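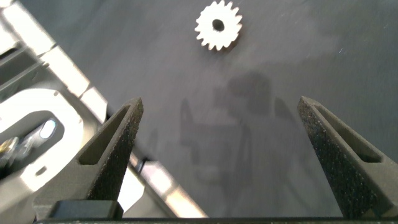
Small white gear on a dark grey tabletop

Eritz Goal-Setting Programme, second edition
Published by Skodport
Format: digital download, single-user licence
Availability: from Thu 4 March

Overview

Eritz is a self-study programme in personal goal setting and daily intention practice. It consists of 11 audio modules, a printable workbook and an email series. The programme is intended for adults working alone, without a coach, and can be started at any point in the year. No previous reading is assumed.

The second edition replaces the first in full. The order of the modules has changed, and modules 4 and 5, which dealt separately with written and spoken affirmations, have been merged. A new module on reviewing goals that have lapsed takes the free place. Page references in the first-edition workbook do not match the new audio.

Contents of the download

Audio modules, MP3, mono
Workbook, PDF, A4, black and white
Short affirmation recordings, MP3, with and without background tone
Transcripts of all modules, PDF
Index of exercises, PDF

The complete download is 900 MB. The workbook and transcripts are also offered as a separate archive for users on slow connections. Audio can be played on any device that accepts MP3 files. Transcripts are tagged for screen readers.

Structure of a module

Each module opens with a spoken introduction and moves to a guided exercise. Pauses for writing are recorded as silence, so playback does not need to be stopped. A soft tone marks the end of each pause. The closing section repeats the exercise instructions in shortened form and gives the matching workbook page.

Modules are numbered and should be taken in order the first time through. Module 1 sets the baseline statement used in all later exercises. Users who skip it will find blank references in the workbook from module 3 onwards. On a second pass the order is free.
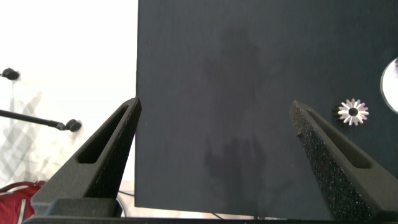 The interval between modules is left to the user. The workbook is laid out for one module a week, with a review sheet after every second module. Where a shorter interval is used, the review sheets can be combined. Intervals longer than a month are not recommended, as the exercises refer back to notes made in the previous module.

The Jurčo scale

Progress is recorded on the Jurčo scale, a self-rating sheet carried over from the first edition without change. The user rates each active goal for clarity, effort and present interest. Ratings are made before the exercise. The sheet has no pass mark and totals are not compared between users. Completed sheets stay with the user and are not collected by Skodport.

Email series

Registration for the email series is optional and is made through the user's Nunamport account. One message is sent per module when the user marks that module as complete. Messages are plain text and contain a prompt and a link to the relevant exercise. The user's own notes can be added to a message before it is scheduled, up to a limit of 512 characters. Longer notes are cut at the limit without warning.

Unsubscribing from the series does not affect access to the download.

Licence

The single-user licence covers personal use on any number of the user's own devices. Workbook pages may be printed as often as needed. Playing the audio to a group requires the facilitator licence, ordered separately, which includes a session plan and permission to copy the workbook for those attending. The facilitator licence does not confer a coaching qualification.

Limits of use

Eritz is not a medical or therapeutic product and does not replace professional treatment. Several exercises are carried out with the eyes closed and should not be used while driving or operating equipment.

Upgrading from the first edition

Registered owners of the first edition can upgrade at the reduced price shown in their Nunamport account. First-edition files remain available for download until the end of March. Affirmation recordings made by the user in the first edition can be kept, but must be renamed to match the new module numbers.

Related items

Eritz workbook, spiral bound, 2 copies per pack
Jurčo scale sheets, loose, A5
Facilitator licence, Eritz second edition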